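Wayfinding by Color and Pattern in a Public Library
Final report, Introduction to Information Design
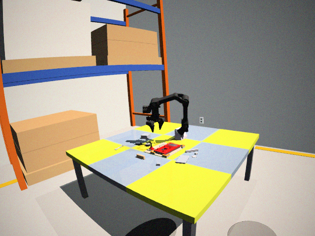 The subject of this report is how visitors find their way inside a building when they don't know it, and whether color on the floor can help them more than signs on the wall. I chose the subject after I came to Belmonte to study and used the Dekari Library for the first time. I needed the room for newspapers and I walked past its door two times. The sign was there, in good letters and good size, but it was above my head and I was looking at the floor, as many people do when they carry a bag and a laptop.

1. Background

The Dekari Library is the public library for the east part of Belmonte. It has three floors and was made from two older buildings which were joined by a glass corridor. The two buildings don't have the same floor heights, so there are short ramps and steps in places where a visitor doesn't expect them. The first floor in one building continues as a half floor in the other. The room numbers follow the old buildings, and this means that room 18 is next to room 30.

The signs come from three different periods. The oldest are brass plates beside the doors. Later the library added white plastic boards with black text, hanging from the ceiling. The newest signs are printed on paper and put on the walls by the staff, for example "Newspapers this way" with an arrow drawn by hand. In my opinion the paper signs are the most important source for a study like this one. Each of them shows a place where visitors asked the same question so many times that somebody at the desk decided to print the answer.

2. Questions of the project

I worked with two questions. The first was where in the building visitors stop, turn around or ask. The second was whether a simple floor pattern in two colors, placed only at these points, would make them stop less often.

I did not try to make a full new sign system. This would be too large for one semester, and the library has a contract with the sign company Fistent, so the hanging boards could not be changed by me in any case. The floor was free for me to use, under the condition that everything could be removed without leaving glue.

3. Reading before the work

In the course we read several texts about wayfinding, and most of them agree that people use landmarks before they use signs. A landmark can be a staircase, a big plant, a change in the light. When a corridor has the same gray floor and the same white doors for its whole length, there is nothing to hold in the memory, and the visitor must trust the text.

Color coding is often suggested as the answer, with one color for each department. The texts also name its limits. Visitors don't learn a code with many colors during a short visit, and a code of only red and green fails for a part of the public. Contrast of light and dark is more reliable than difference of color alone. For this reason I decided to use one strong light color and one dark color, and to let the pattern carry the meaning.

There is one more warning in the texts which I did not take seriously enough at the start. A very strong pattern on a floor can be a problem for older people and for people with weak eyesight. A dark square may look like a hole or a step. I will come back to this in section 6.

4. Method

I observed the ground floor and the first floor during July, in the morning after opening and again from 4 p.m. I sat at three places from which I could see the corridor and marked on a printed plan each time a visitor stopped, turned back or spoke to the staff about directions. I did not write down who the visitors were, and I did not follow anybody. The head of the library gave permission and a notice about the study was placed at the entrance.

In total I marked 149 stops in the first period. I think that the real number is higher, because I could not see behind the column near the elevator, and also because a person who walks slowly and looks at a phone may be lost without stopping.

After the first period I put the patterns on the floor and observed again in the same places at the same hours. The pattern was cut from removable vinyl film. I made it in two forms:

Form A was a field of squares in two colors, which marked a place where a decision must be made (a crossing or the foot of a staircase).

Form B was a row of long narrow triangles, which pointed along the corridor and marked the direction to the rooms used most.

The film was bought from a shop in Skoststead, which sells rests from larger orders at a low price. The choice of colors was therefore smaller than I wanted. I took a warm yellow and a dark blue. The yellow was good. The blue looked almost black under the lamps of the corridor, and the difference between the film on the screen and the film on the floor was a small shock for me -- I should have tested one square in the building before I cut all of them.

5. Results

The stops were not spread evenly. Most of them happened at three points: the end of the glass corridor, the foot of the main staircase, and the short ramp before the newspaper room. The last one is interesting, because it is only a few steps from the sign. Visitors come up the ramp looking down, and when they raise their eyes they are already under the sign and can't read it.

With the patterns in place, the number of stops at the ramp became clearly smaller. At the foot of the staircase there was no change that I could be sure of. At the end of the glass corridor the number of stops increased. At first I thought this was a mistake in my notes, but I watched more carefully and saw that visitors stopped on the field of squares, looked around, and then went the right way more often than before. The pattern told them "here you must choose" and they did choose, standing still. So the number of stops alone is not a good measure. If I did the project again I would count wrong turns separately from the beginning.

The triangles of Form B had a mixed reception. Adults walked over them without a look, or it seemed so to me. Children followed them very exactly, including one time past the newspaper room and into the cupboard for cleaning equipment, because I had put the last triangle too far along the corridor. I moved it on the same day.

I also spoke with the staff at the desk. They told me that fewer people asked for the newspaper room, and that more people asked what the yellow thing on the floor was. One of the staff members had made the paper sign with the arrow, and she agreed to take it down for the second period. It was put back afterwards.

6. Problems

The most serious problem was with the dark squares. On the third morning of the second period a woman with a walking stick stopped before the field at the staircase and went around it along the wall. She explained to the desk that she wasn't sure if the floor was flat there. The same day I took away every dark square at the staircase and left only the yellow ones on the gray floor. The field became weaker as a sign but much calmer, and I did not see anybody walk around it again.

The film also became dirty faster than I expected. The edges collected dust, and at the ramp, where people turn, two corners lifted. I cut the corners round and this helped. A library which has more than 4000 visitors in a month, as the Dekari Library has in summer, would need painted marks or colored tiles, and the cost of these is outside my project.

Finally, the two periods can't be compared perfectly. In the second period there was a reading club for schools, so there were more children in the building, and children move in a different way from adults. I have not corrected the results for this.

7. Recommendations to the library

Move the newspaper sign to the lower end of the ramp, at eye height. This costs very little and would probably do more than my film.

Keep a mark on the floor at the end of the glass corridor, in one light color only, without dark parts.

Number the rooms again in one order through both buildings. I know that this was discussed before and that the catalog uses the old numbers, but as long as 18 stands beside 30 no pattern will solve the problem completely.

Before the next order from Fistent, collect all the paper signs and put their places on a plan.

The film was removed at the end of the project, with warm water and a plastic scraper. Two small spots of glue stayed at the ramp, and I went back with alcohol to clean them. The marked plans for both periods are in the appendix, together with the cutting drawings for Form A and Form B.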